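3.2 台面标记与分区

前一节讲了物品清单,这节讲台面。台面这一步我们返工最多,写细一点。

整理类任务里"放回原位"这句话本身是含糊的。原位是哪里?杯子往左偏一指算不算?早期在Jodovbridge做预实验时只靠口头约定,参与者各放各的,事后评分员之间吵得厉害,同一次摆放有人判对有人判错。所以正式实验必须在台面上留固定参照,而且要肉眼一看就懂,不用另发说明书。

试过的办法有三种。铅笔线,太淡,擦桌子一擦就没。打印的垫纸,会滑,边角翘起来绊杯底。最后用彩色胶带,直接贴在台面上,两条交叉,交叉点作为中心参照,四个夹角即四个区。优点是便宜,撕了能重贴,碰到物品底部也基本没有阻碍。缺点后面说。

底色选哑光灰。原因主要是反光:Cludinen那张旧桌子是亮面白漆,下午窗边一片白,胶带边缘都看不清,照片基本废掉一半。换成灰面之后好很多,仍有明暗不匀,但不影响辨认边界。胶带颜色定为蓝色,与灰底区分明显,且物品清单里蓝色物品少(仅一只收纳盒,后来也换掉了)。红色也试过,和两个餐具的手柄颜色相近,弃用。

贴法:先贴一条,压实,再贴第二条,第二条直接从上面跨过去,不在交叉处裁断。裁断的话接口容易错开,中心点反而不准。跨贴之后交叉处是叠起来的一小块,近似菱形,中心取这一小块的中点即可。
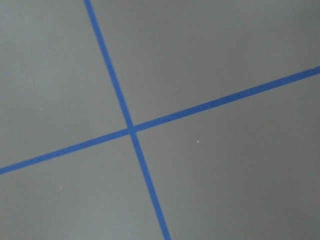

图4 灰色台面上的蓝色胶带十字,近处斜视。两条胶带在交叉处相叠。

两条胶带的夹角我们没有强求直角。图4里看起来歪斜,斜着看本来就会变形,从照片上量角度没有意义,需要角度的一律在台面上用量角器直接量。评分时只看物品中心落在哪个区,对角度不敏感,这点在3.4节的误差分析里再展开。

分区编号按顺时针,靠参与者左手远端为一区,依次二、三、四。编号不写在台面上。曾经写过,参与者会盯着数字摆,把任务做成了对号入座,和日常整理差得太远。现在改为任务开始前口头说明一遍,参与者自己复述一遍,复述错了再讲,直到对为止。

物品压线的处理:底面中心在哪一侧就算哪一侧,中心正好压在胶带上记为"边界",不计对也不计错,单独统计。全部168次摆放中,边界情形共7次,都出现在较大的物品上(汤碗、长方形收纳盒)。小件没有出现过。汤碗的问题在于碗底把交叉点整个盖住,参与者放下之后看不到参照,微调全凭感觉。后续打算把大件的目标位置往区内移一些。

维护方面。胶带用久了边缘会沾灰,清洁时若用湿布来回搓,容易起角。我们的规定是每天开始前检查一遍,有翘起或位移就整条撕掉重贴,不补贴。补贴会出现双边,评分员不知道以哪条边为准。整条重贴之后要重新量中心位置,与桌角距离的偏差超过允许值就再来一次。麻烦是麻烦,但五月那一轮偷了懒没量,结果有66次摆放的照片要回头逐张重判,花的时间多得多。

胶带本身的差异也要提一句。我们先后用了两种,Bradent的和Ntuli的,宽度一样,胶的粘性不同。前者贴得牢,撕的时候灰面上会留一点残胶,要用酒精擦;后者好撕,但是几天后端头爱翘。正式实验统一用前者,每次换贴后等残胶清干净再开始。残胶不清的话杯子推过去会顿一下,参与者会以为碰到了什么东西,动作就停了,计时也跟着不准。

另外有参与者反映,十字线太显眼,会不自觉地把物品对着线摆齐,哪怕任务里没有要求。访谈的36人中提到这一点的不算少,我们没有专门编码,具体人数给不出来。从整齐度评分上看,有胶带的条件确实偏高,这部分提高多少是来自标记本身,现有数据分不开。因此4.1节比较整齐度时只在有标记的条件内部比,不与预实验的无标记数据放在一起看。

台面高度、椅子位置与照明沿用前一轮设置,不再重复。需要注意的只有一点,桌子不要靠墙,评分员要能绕到参与者对面看,从一侧看过去大件会挡住后面的胶带,区很容易判错。周二上午的场次因为房间被占,桌子临时靠了墙,那几次的评分改由两人分别看照片完成,不一致处再商量,结果在表2里用星号标出。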